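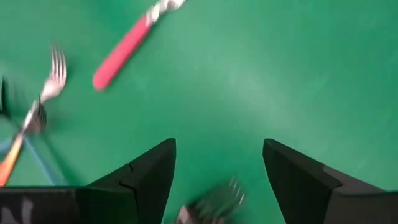
Datlow Kitchen Library – Frequently Asked Questions

What is this, exactly?
A library, but for kitchen stuff. You borrow a thing, you cook with it, you bring it back. We live in the old Evwood laundromat, and yes, the sign still says laundromat. Please stop bringing us your sheets.

Do I need to be a member?
Yes. It costs $30 a year per household. We let you decide what a household is, within reason. One applicant listed an entire apartment building and was asked to try again.

What can I borrow?
The catalog has 600 items in it, from pasta machines and jam pots down to melon ballers. The ice cream makers are gone by early June. The fondue sets are available at all times, and have been for as long as we've had them.

How long can I keep something?
Two weeks. Small hand tools go out for three. You can renew once, online or by phone, unless someone else is waiting. If it's a canning pot in August, someone else is waiting.

What if I'm late?
A dollar a day, up to the price of the item. After that you've bought it, congratulations, and we'll send you the receipt.

Does it have to come back clean?
Yes. "Soaking" is a stage, and we'd like you to get past it before you return the item. Anything that comes back greasy costs you a $5 cleaning fee. Cast iron should be wiped, dried and lightly oiled, and please keep it out of the dishwasher. We can tell.

I broke it. Now what?
Tell us when you bring it in. Normal wear is on us – handles loosen, blades go dull, and whisks lead hard lives. If you dropped the stand mixer down the stairs, we'll need to talk about the deposit.

Which items need a deposit?
Anything worth more than $157. Those are marked with a D in the catalog. You get the money back when the item comes home with all its parts, including the little one you didn't know was a part.

Can I donate my old kitchen things?
Maybe. Email us a list first. We're happy to see good knives, sturdy pans and working scales. We currently have all the bread machines we'll ever need, and we can't take nonstick pans with scratches or anything you'd describe as "probably fine."

Do you run classes?
Stosta, the bakery next door, hosts a basic bread class for members every month except December. Knife sharpening is in April and October. Bring your own bandages. (We have bandages.)

Where do I park?
Behind the building, off Mbwambo Street. The number 83 bus also stops out front, usually a few minutes after you've given up on it.

When are you open?
Weekday evenings from 4 to 8, and weekend mornings from 9 to noon. Returns can go in the drop box by the back door at any hour. No glass in the drop box, please, and no soup.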